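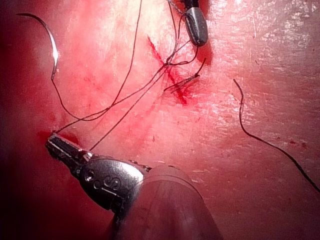
Unit 7. How a Wound Heals
Introduction to Human Biology, Zumbridge College
Notes for the lecture in Kurek Hall, room 11

In the last unit we studied the layers of the skin. Please have that drawing next to you when you read these notes, as I will use the names of the layers without explaining them again.

7.1 Two ways of closing

When the edges of a wound are clean and lie close to each other, the body has only a small gap to fill. This is called healing by primary intention. A cut from a kitchen knife often heals in this way, and a surgical cut that has been closed with stitches usually does also. When tissue has been lost, or when the wound must stay open, the gap is filled slowly from the bottom and from the sides. This is healing by secondary intention. It takes longer and usually leaves a bigger scar.

Students often ask me if these are two different processes. The cells and the stages are the same in both. The difference is in how much new tissue has to be made.

7.2 Bleeding stops

The first stage is called hemostasis. The small blood vessels become narrow, and platelets stick to the damaged wall and to each other. Then a protein in the blood, fibrinogen, is changed into threads of fibrin, which hold the plug together. Later the clot also serves as a kind of ground on which other cells can travel.
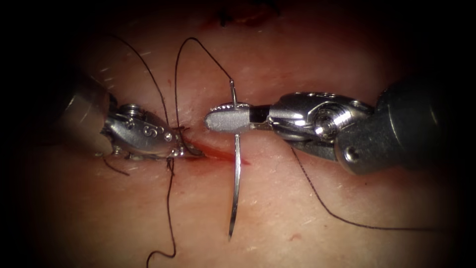 Inflammation begins while the clot is still forming. The vessels near the wound, which were narrow at first, now become wider, and their walls let more fluid pass. From this come the signs that you learned in Unit 2: redness, warmth, swelling and pain. Color alone is not enough to judge by. Here the cut is bright red and the skin next to it is slightly pink, but a picture can't give us the temperature of the skin or tell us what the patient feels. Neutrophils are the first white cells to arrive in large number. Macrophages follow them, remove dead material and send out the signals which start the next stage.

7.3 New tissue

The stage of proliferation starts after a few days. Three things go on at the same time:

Fibroblasts move into the wound and produce collagen, in the beginning mostly type III.
New capillaries grow in from the healthy tissue.
Cells of the epidermis creep over the surface from the edges until they meet.

The soft, red, grainy tissue that we see in an open wound at this stage is called granulation tissue. It bleeds easily when it is touched.

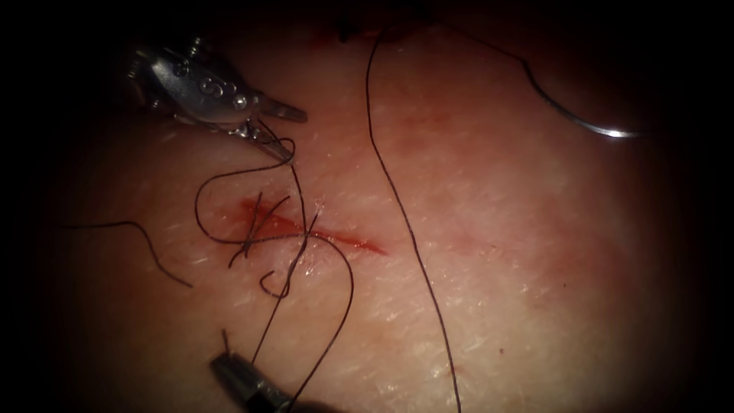

Fig. 3. Dark suture thread and a short, thin incision.

7.4 Remodeling

Now the wound is closed, but it is still weak. Type III collagen is replaced little by little by type I, and the fibers are put in better order. This work can continue for a year or more. The scar becomes paler and flatter, and it never gets back the full strength of normal skin.
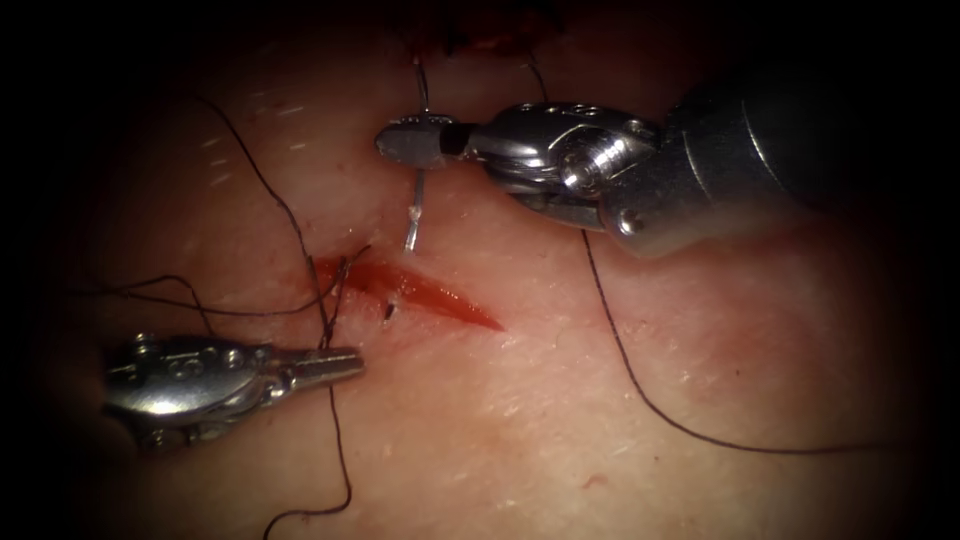
Several conditions make all of these stages slower. Poor blood supply is a common one, and so are infection, smoking, diabetes and a lack of protein or vitamin C. Vitamin C is needed for making stable collagen, so in scurvy even old scars may open again.

For the seminar

Write 600 words on one of the conditions in the last paragraph. Say which stage it disturbs and by what mechanism. Bring the text on paper.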